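How do I sort small mixed things without making ten new piles?
Posted in Home & Tidying, April
by Lodunel

We moved to a smaller apartment and all the little things came with us in shallow cardboard boxes. Chargers, lipsticks, birthday candles, bottles with a bit of something inside. Every evening I take one box to the table, and after 20 minutes I have many small groups and no idea where they should live. Then we need the table for dinner and everything goes back in the box. My budget is small, so please do not tell me to buy a drawer system. How do you decide what belongs together?

Desjardins
3 answers to this topic before, 24 points

You should throw it away. If you did not use it for one year you do not need it. I did this with two closets and I never missed anything.

Tonura
202 points

I don't agree with the answer before me, because a charger is not a thing you use by the calendar. I had the same problem, and what helped me was to stop sorting by what the thing is and to start sorting by the place where my hand looks for it. Chargers go near the outlet by the bed. Make-up goes to the bathroom. Candles for cakes go in the kitchen, together with the matches, even if there is only one candle left.

Keep the cardboard box. Cut pieces from another box and put them inside as walls, it costs nothing. Write on the bottom with a pencil what the box is for, so an empty box is still easy to understand.

For tall things I use a different rule. A thermos or a squeeze bottle never goes in a shallow box, it only falls over. I put them all on the table first, open every lid, check what is inside, and wash what needs washing. Lids stay off until everything is fully dry – a closed thermos will smell after one week.

Small things in their box, then a squeeze bottle and the thermos on the cloth:

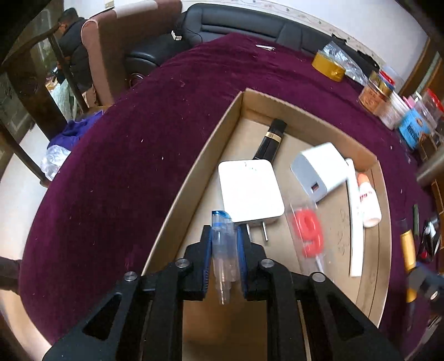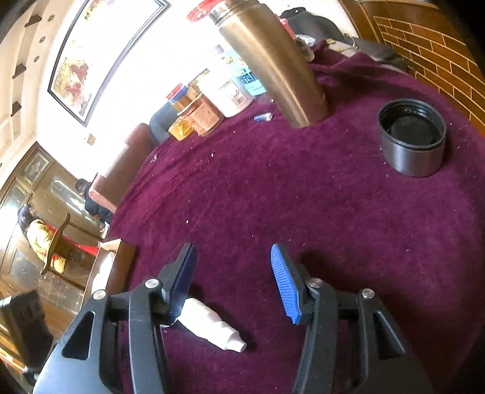
Do only one box in an evening, and finish it. Finished means that every thing from it is standing in its own place, also the ugly things. If you have five pieces left and you don't know where to put them, give them one small bag with the month written on it, and look again after the summer.

One more point about the chargers. Plug each one in and try it with your phone before you give it a place. I kept two broken ones for a long time – they looked very good.

Lodunel
Thank you Tonura, I will try the walls from cardboard tonight. The bag with the month is also good for my husband's screws.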